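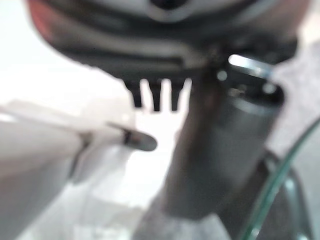 Close view: dark casing, silvery grey band, short prongs below.

Furnska roll-out dance floor, reviewed

Reviewed by Afia Osei

The Furnska is a reversible vinyl floor sold by the roll to small dance companies, schools and touring groups. Each roll is 6 metres long and costs £215 without tape or carry tube. I bought four of them in September for Sanna, a mixed group of standing dancers and wheelchair users, and we have used them since in a school hall, a church hall and one proper theatre. One side is black, the other a mid grey.

Weight and handling

A roll can be carried by one person on the flat. Stairs need two. The cardboard core supplied is too thin for regular use and had gone soft at one end by our third booking, so budget for a plastic core or the carry tube. The outer wrap is a plain sheet with two straps. The buckles hold well, but the straps are short, and if the vinyl is rolled even slightly loose they will not close.

Four rolls go down in 15 minutes with two people who have done it before. Our first attempt took a good deal longer, mainly because we taped before the material had settled. The instructions say to let it rest flat, and they are right. In a cold hall the ends lift and need weighting while they relax. We use the carry straps filled with stage weights, which is clumsy but works.

Seams

Seams are where most cheap floors fail for wheelchair dancers. A standing dancer steps over a small ridge without thinking. A front castor catches it, and the chair stops or turns when the dancer did not ask it to. I paid more attention to this than to anything else.

The factory edges are cut straight. Laid side by side on a level wooden floor, the rolls meet without a gap along the full length. On the church hall floor, which dips towards the middle, a gap opened at one end and had to be closed by pulling the roll back and starting again. Once taped, castors passed over the seams in both directions without catching. Fast spins directly on a seam did begin to work the tape loose by the end of a full day's rehearsal. We now plan the layout so that seams run up and down stage and the main turning spot falls in the middle of a roll.

No tape is included. I tried the maker's own and found it too stiff to lie flat at the corners. Lutetti vinyl tape is thinner, tears by hand and comes away without leaving glue on the surface, provided it is lifted the same day. Left down for a week in the theatre, it left a sticky line that needed spirit cleaner.

Grip and slip

The black side has a fine matt texture. Bare feet hold on it, soft shoes slide a little, and socks slide more than I would like. Damp feet squeak. The grey side is marginally smoother and I would not choose it for floor work, where bare skin on the black side already drags enough.

For chairs the figures that matter are rolling resistance and side grip, and I have no means of measuring either properly. By feel, pushing off from rest takes slightly more effort than on bare wood and slightly less than on the Grikusura floor we hired last year, which has a foam back. The Grikusura is kinder to knees and shoulders. It also lets narrow tyres sink, and our dancers tired sooner on it. The Furnska has no foam at all. If your work is mostly jumping, that is a serious mark against it unless there is a sprung floor underneath.

Tilts and tips were fine. A chair balanced on its back wheels did not creep, and the surface did not ruck under a hard stop when the edges were taped all round. With only the ends taped, it did ruck.

Marks and cleaning

Grey tyres leave nothing. Black tyres leave marks on the grey side that come off with warm water and a mild floor cleaner, and some effort. On the black side they cannot be seen under stage light. Dust can. It shows badly from a raked seating block, and the floor needs a damp mop before each show. Do not mop and roll up straight away — the material holds water in the texture and will smell when next opened.

There is one permanent dent in ours, from a lighting stand left on it overnight. It can be felt by hand but not through a wheel.

Under light

The black side gives a low, even sheen with side light and no glare from the front. The grey takes colour well, pale blue and amber especially. Our lighting was modest, so I cannot say how either would look under a strong top wash or on camera.

Faults and support

One roll arrived with a crease across its width. Furnska asked for a photograph and offered a replacement or a part refund. I took the replacement, which came promptly and was flat. The printed guide is brief and says nothing about wheels of any kind, which seems an odd gap for a floor sold to community groups.

Verdict

Good, with limits. It suits mixed groups that tour to halls with decent floors of their own, and it rolls better than foam-backed vinyl at a similar price. It is a poor choice over concrete. Buy the tube, and buy Lutetti tape or something equally thin. We are keeping ours and will add a fifth roll when funds allow, as four is tight once there are three chairs moving at speed.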